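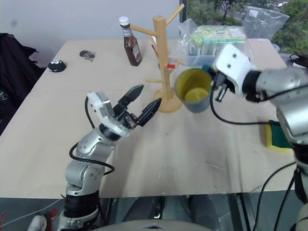

Virgil Buzatu wrote in after last week's session to ask why we spend a whole afternoon on hanging up mugs when everyone in the room has been doing it since they were six. Good question, Virgil, and I've rewritten the start of this handout because of it!

Household Objects, week 5
Storing by the handle: mug trees, hooks and rails

The short reply to Virgil is that a mug on a peg is one of the loveliest small design problems in the house. A shelf asks almost nothing of you. You put the thing down and let go. A peg wants the handle facing the right way, the cup tipped a little, the opening lined up with the end of the peg, and then a slide and a small drop at the finish. Your hand does all of that while you're talking to someone about the bins. Slow it down and there is a great deal going on.

What a mug tree is

A post, a base, and pegs set at an upward slant. Trees with a round base and a tall post are the commonest sort, and wood is still the favourite material, though the Stusthorpe catalogue we looked at has wire and cast iron ones too. The slant matters more than anything else. A level peg lets a mug wander off when the table is knocked. Too steep, and you have to lift the mug almost over the top of the peg to get it on, and your knuckles hit the post.

Our measured tree (the Brondeck) has its lowest pegs 134 mm above the table. Please take your own readings before Wednesday, from the tabletop to the underside of the peg at the post end. Half of you measured to the tip last time, and the figures can't be compared.

Loading order

Low pegs first. I'm very firm about this and you will see why when you try it the other way round. With the upper mugs already on, the lower pegs are roofed over and you have to come in from the side with the mug tilted, feeling for the peg. It can be done, and it's rather satisfying, but it's slower and you'll chip something sooner or later.

Go round the post as you load. Two heavy mugs on one side will pull a light tree over, especially if the base is narrow. Toàn Tăng's group worked this out with the kitchen scales and a protractor, and their sheet is on the shared drive under Podadau (the name of the mug, a very handsome thick one, 747 g when full of water). Read it, it's super work.

Handles

Sort the mugs you have at home into these:

Full loop, room for three or four fingers. Hangs on nearly anything.
Small loop, one finger. Often too tight for a fat wooden peg.
Open or hooked handle. Looks as if it will hang well and sometimes doesn't.
No handle. Goes on the shelf, no argument.

The inside width of the handle is the number you want, and then the thickness of the peg at its widest. On the Huamán tree the pegs are 19 mm across, so a one-finger espresso cup hasn't a chance. Leave a bit of play. A handle that only just fits will grip as it goes on, and you end up tugging the whole tree along the table to get your tea.

The table around it

Mug trees live among other things: sauce bottles, keys, shopping still in the bag, something small and round that belongs to a child. Every one of those eats into the space your arm needs. Draw the tree from above with a full circle round it, out to the furthest handle plus the width of a fist, and mark whatever falls inside. Tall things matter most. A bottle behind the tree is no bother for the front pegs and a real nuisance for the back ones.

For Wednesday

Bring one mug with a handle you like and one you find awkward. Different inside and outside colours are welcome, as it makes the tilt much easier to see from across the room.

Time yourself loading a full tree, low pegs first, then high pegs first. Three goes of each.

Write 70 words on where your mugs live at home and who decided that. Last year's were wonderful and I read several of them twice.

Anyone without a tree can borrow the Brondeck overnight. Sign the sheet by the sink.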